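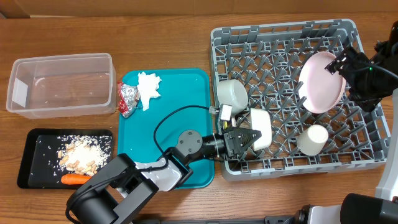 Heater core. Finally did it. If you've been reading this for any length of time you know the wagon has been fogging its own windshield since last winter, and you know I've been pretending it was the door seals. It was not the door seals. It was coolant, a slow weep from the core, and the carpet on the passenger side smelled like pancake syrup for most of a year. So the dash had to come out. And my first mistake came before I'd touched a wrench to anything, because I had one coffee can for all the hardware. One can. Every screw out of that dash went in it, long ones, short ones, the plastic push clips, the little speed nuts, and by the first night it looked about like the peanuts and rice up top, big stuff heaped in the middle and small stuff scattered all around it once I'd tipped it out to hunt for one washer. At least a black tray with a lip shows you the rice. My floor is gray and the washers are gray.

Anyway. Writing this up while I still remember it, quick, before dinner. November 2021 and I have heat.

The car, for anybody new. Kemora wagon, the long one, three speed automatic, column shift, brown on brown. I drive it to work when it's dry. It has air conditioning in the sense that there is a button. The heater always worked great, which is half of why I put this off. Hot air plus fog is still hot air.

How I knew for sure. Level in the radiator dropping, no puddle under the car, greasy film on the inside of the glass that just smeared when I wiped it. Pulled back the carpet and the jute under it was soaked through. Put a paper towel up under the heater box overnight. Green in the morning. Done arguing.

You can bypass these, by the way. Loop one hose from the outlet right back to the inlet and the core is out of the system, ten minute job. I did that for two weeks in October. Works fine. You also have no defrost, and I have a bridge on my way to work that gets fog at sunup, so that was never going to be the long term plan.

Parts. The core came from Zarkira Radiator, over by the fairgrounds. I'd had the shop book a while and it says there are 2 cores for this body, one for AC cars and one without, and they do not swap. The AC one is narrower and the tubes come out at an angle. I brought the number with me and still made them open the box at the counter. Glad I did! First box had the wrong one in it with the right sticker. They went in back and found the other.

Also bought: new heater hoses, both, clamps, a roll of foam tape for around the box, two gallons of coolant. Should have bought a new heater valve while I was in there. More on that further down, and none of it good.

Draining it. Petcock on the bottom of the radiator was stuck so I pulled the lower hose instead and got most of it in the pan and a fair amount up my sleeve. If you've got dogs or cats around, mop it right away and cover the pan. The stuff tastes sweet to them and it will kill them. I hosed the driveway into a bucket of cat litter and bagged it.

Disconnect the battery. I mean it. There's a hot wire behind the ash tray that stays hot with the key off, for the lighter, and it will find your ring.

Then the dash. The book says, I'm quoting it more or less, remove instrument panel. That's the step. One line. What the step is really made of:

Radio knobs, radio nuts, radio. Ash tray and the bracket it slides in. Glove box door, glove box liner, which is cardboard and was pretty much ready to retire. Lower steering column cover. Column drops down, 4 bolts, and you want an old towel on the seat for it to lie on. Mark the shift indicator cable before you let it go. I didn't mark it. My car now thinks Neutral is somewhere between N and the D, and I'll get to it when I get to it.

Speedometer cable. You have to push it up through the firewall from the engine side to get enough slack to reach behind and squeeze the clip. Two people would be nice. I did it alone with my cheek on the brake pedal.

Then the screws across the top, up against the windshield, and these are the ones that make folks quit. You can't get a normal screwdriver in there, the glass slopes right down over them. I used a quarter inch ratchet with a bit stuck in a socket, a quarter turn at a time. 13 of them. One was stripped and I ended up cutting a new slot in it with a hacksaw blade wrapped in tape, which took longer than the other twelve put together.

Two more at each end behind the kick panels. One hidden behind the clock. There's always one hidden one. I pulled and pulled and heard the plastic start to complain and stopped, thank goodness, and went looking with the flashlight. The dash pad on these is brittle and there are no good ones left in the junkyards. I went out to Allix Salvage in the spring and looked at every Kemora on the lot and every pad was cracked like a dry lake. Mine has one crack, over the gauges. Still just the one.

You don't need to take it all the way out of the car. I read that you do and I don't think so. Once it's loose it'll tip back toward the seats and rest on the tunnel, and you can leave most of the harness plugged in. Less to label. Less to forget.

Heater box is held on with nuts from the engine side, studs poking through the firewall. One's behind the blower motor, one's low down by the transmission hump where you can only feel it. The studs like to spin. Mine spun. Soak them the night before, and then again in the morning.

Box on the bench, clips off, split it open. Leaves. So many leaves, a mouse nest (old, empty), a pencil, and the blend door foam had turned to a kind of black crumb that I'd been finding on the floor mats for years wondering what it was. Vacuumed it all. Washed the halves in the laundry sink. Core itself looked fine from the front, you'd never know, and then I turned it around and there was the crusty green trail from the seam down the one side.

New foam on the doors. Take your time on that part, if they don't seal you'll have lukewarm air forever and you'll be doing this again. I cut the old piece out in one chunk the best I could and traced it. Closed it all up with new foam tape around the core so the air has to go through it and not around.

Stuck the new core in, and before you bolt ANYTHING back up, hook up the hoses and run it. I had the dash lying on its back, glove box in the yard, seats full of wires, and I filled it and ran it up to temperature in the driveway with the battery hooked back up and everything that was hanging taped off. Felt silly. But this is where I found the heater valve was leaking. Not the core. The valve. A slow drip at the stem that must've been there a good while or else started when I bumped it. Would have been fine to swap later, it's under the hood, but I was already wet.

They had none at Zarkira. Called all over. Found one at a place out in Siu, which if you don't know it is past the reservoir and then past everything else. 278 miles round trip, in my other car, for a part the size of an egg. Ate a pretty good burger out there though. Old drive-in with the speaker posts still up, I took the long way back on the river road and didn't mind it. Came home in the dark with the valve in the cup holder.

Reassembly is where the coffee can came back to haunt me. I had the screws sorted by then, sort of, in an egg carton, by length and head. Length and head does not tell you where they came from. The ones along the glass are short. If you put a long one in the third hole from the left it'll go into the vent duct, and I know because that vent whistles now over forty. The glove box ones are black and the radio bracket ones are black. I had almost everything used up at the end, with a few left over and one empty hole that none of them fit.

Next time, baggies. A marker. Write on the bag what it is and which side, and put the bags down in order, left to right, the way they came off. Then go backwards. I've told other people to do this! On this blog! There's a post from the water pump job where I say exactly that, and then I went and used one can.

Things I'd do different otherwise: get the valve up front with the core. Mark the shift cable. Replace every dash bulb while it's tipped back, I did all but one and guess which one went out on the second night. High beam indicator. It can stay out. Also check the wiper linkage, you can see it good from in there and I greased mine, and they're quieter already.

Carpet is still out. The jute was ruined so I cut that section and threw it away, scrubbed the floor pan, wire brushed a patch of surface rust as big as my hand and painted it. Not through, luckly. Solid metal under it. Going to leave the carpet off til I've driven it in some real cold and checked for drips every morning.

So far none. Glass is clear. Bled the air out with the nose up on the ramps and the cap off, squeezed the upper hose till it quit burping, topped it off twice. Full hot gets too hot, I had to crack a window on the bridge this morning. The passenger side still smells faintly like breakfast but thats fading.

Shift cable next, then the whistle. If any of you have a spare glove box liner for one of these, cardboard, any color, leave a comment. Mine is mostly duct tape at this point and the tire gauge keeps falling through.

Home The Wagon Garage Notes Parts I Need Older Posts Comments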